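## Section 5: Laying the cloth and setting out the ribbon box

You've got the table up and the legs locked (Section 4, and if you skipped the bit about the legs, go back, I'll wait). Now we get to the fun part, which is the printed cloth and the gift box that sits on it. I rewrote this section after Kyung-hwa Kong tried the old one and ended up with the ribbon on the inside of the lid, so it's longer than it used to be!

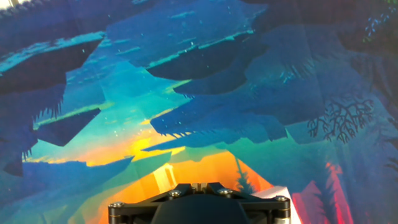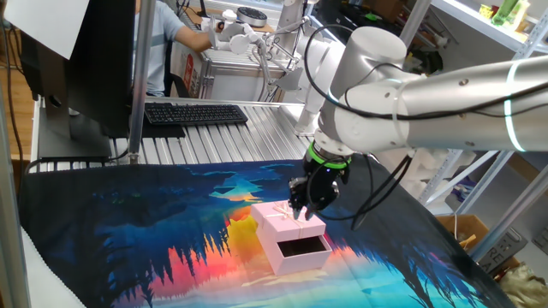
**Bunstead, April**

### Before you start

Have these within reach:

- the Mirnetti landscape cloth, still in its sleeve
- one Warkmont gift box, base and lid
- a length of ribbon, cut to 2,000 mm
- scissors
- a roll of low-tack tape
- a cool iron and a thin towel (only if the creases bug you)

The cloth measures 1,621 mm on the long side. I mention it because people keep asking me whether it'll go on a card table, and it won't, not without a big flap hanging down for somebody's knee to catch.

### Laying the cloth

1. Wipe the tabletop and let it dry. On a ribbed top, run the rag along the grooves, or you'll just push the crumbs from one groove into the next.
2. Unfold the cloth with the picture facing up. Start from the middle and open it outward.
3. Find the sunset and decide which way you want it to face. I like the colors right way up for whoever is sitting down, but there's no rule.
4. Smooth from the center toward the corners with the flat of your hand. Go slowly. If you drag from one edge you get a long ripple that just moves around the table ahead of you.
5. Put a small piece of tape under each corner. Press, don't stretch.

**Note:** Fold lines will show for a while, and the print looks a little bent where it crosses them (the outlines on the floating islands in the first picture are like that). It doesn't bother the box one bit. If it bothers you, lay the towel over the crease and iron on the lowest setting, picture side protected.

**Caution:** Don't put a bare iron on the print. I did this to my first Mirnetti and now there's a shiny patch on it forever.

### Setting out the box

6. Set the base near the middle of the cloth with the opening facing up. A flat stretch is best, so nudge it over if there's a fold underneath.
7. Look inside and take out any tissue or paper slip. The Hyun order card usually hides flat against the bottom, where it's hard to see.
8. Put the lid beside the base, top side up. Top side up! This is the step that got Kyung-hwa.
9. Lay the middle of the ribbon across the top of the lid, pass both ends under the lid, cross them, and bring them back up the other two sides. The ribbon should go around the lid only. If you catch the base too, you've tied the whole thing shut and you'll be untying it in a minute.
10. Tie a single knot in the center, then the bow. Pull the loops until they match, more or less, and let the tails fall wherever they like.
11. Trim the tails on a slant. Leave more than you think you need.

**Note:** A cream bow on a pink lid, like the one in the second picture, is my favorite of the combinations, mostly because you can find the bow at a glance against all that red and orange and navy in the cloth.

### Putting the lid on and taking it off

12. To close, hold the lid by its sides, level above the base, and lower it until all four edges are started. Then press two opposite corners together.
13. To open, lift by the sides again. If the lid goes up at one edge only, it'll tip and lean on the base with the other edge still caught. Just straighten it out and lift again.

**Caution:** The bow is fine for steadying a light lid, but I wouldn't hang a packed box from it. The knot slides, the loops go lopsided, and then you're back at step 9 with a crumpled ribbon.

### If something looks off

**The lid won't go down on one side.** Check for ribbon bunched up inside the rim. Flatten the crossing with your thumb and try again.

**The bow keeps sagging.** The first knot is loose. Have someone put a finger on it while you make the loops (or use a dab of tape, I won't tell).

**The cloth creeps toward you.** Your sleeves are pulling it. Add tape along the near edge.

**The box is hard to spot on the print.** Move it to a paler area of the picture, or turn the cloth.

When you're done for the day, take the box off first, peel the tape, and roll the cloth around a tube with the picture on the outside. Spare tubes are part 681 on the Warkmont order sheet. The ribbon can stay tied on the lid until next time.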